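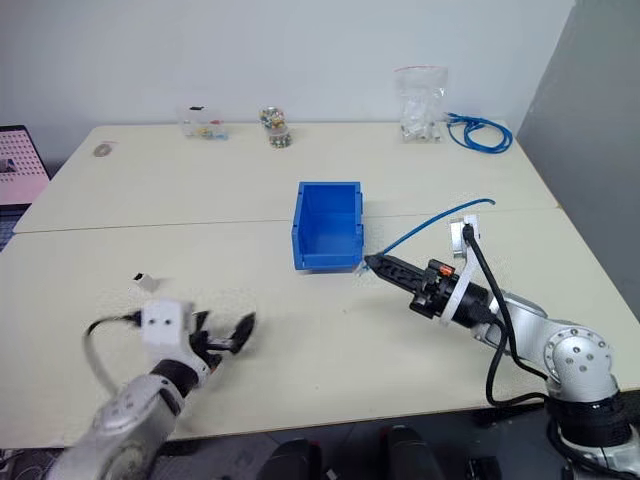
Fórum Bancada e Arrumação > Cabos e redes
Tópico: Caixa aberta para patch cords curtos

savby
Estou a reorganizar a bancada e preciso de critério para guardar patch cords azuis. Tenho uma caixa de plástico azul, retangular, aberta em cima, com 300 mm de largura. A ideia é deitar os cabos lá dentro ao comprido. A caixa fica a meio da mesa, mesmo na zona da junta entre os dois tampos. Alguém vê inconveniente?

nirnau_rj
Dois. A junta prende a patilha do conector quando se arrasta o cabo. E cabos soltos numa caixa aberta enredam-se – enrola cada um com velcro, diâmetro interior nunca inferior a 112 mm.

khuc
Discordo do diâmetro. Para um cabo fino o raio mínimo costuma ser quatro vezes o diâmetro exterior. Com 6 mm de bainha, dá 24 mm de raio. Os 112 mm são folga a mais e ocupam a caixa toda.

nirnau_rj
O mínimo serve para instalação. Para armazenamento prolongado prefiro folga, o cabo ganha memória e depois não assenta direito.

savby
Fico num valor intermédio. Outra questão: as peças pequenas brancas, ocas, com ar de impressas em 3D. Vão na mesma caixa?

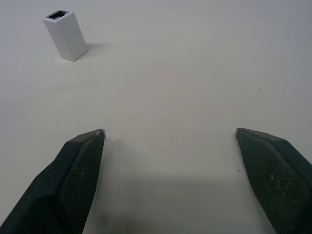 Eu separava por tipo, mas a gaveta Lellora que tenho só leva cinco divisórias e já estão ocupadas. Se ficarem em pé no tampo, caem ao primeiro encosto.

khuc
Na mesma caixa, não. Vão parar ao fundo, por baixo dos cabos. Usa um recipiente transparente com tampa, encostado à parede.

lellora_fan
As divisórias da Lellora saem por cima. Tira uma e ficas com um compartimento duplo. Deita as peças, com a abertura para o lado.

nirnau_rj
Depende da versão. Na minha estão coladas. 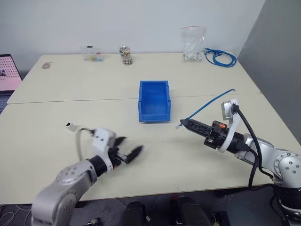 savby
De que lado da caixa deve ficar o conector?

khuc
Do lado do rebordo mais baixo, virado para quem trabalha. Pega-se no cabo pelo corpo do conector e puxa-se sem levantar os outros.

nirnau_rj
Eu punha-o ao fundo. À frente apanha pancadas. De resto, de acordo quanto ao recipiente com tampa.

savby
Vou pelo lado da frente. As peças brancas passam para um recipiente fechado, a gaveta fica como está.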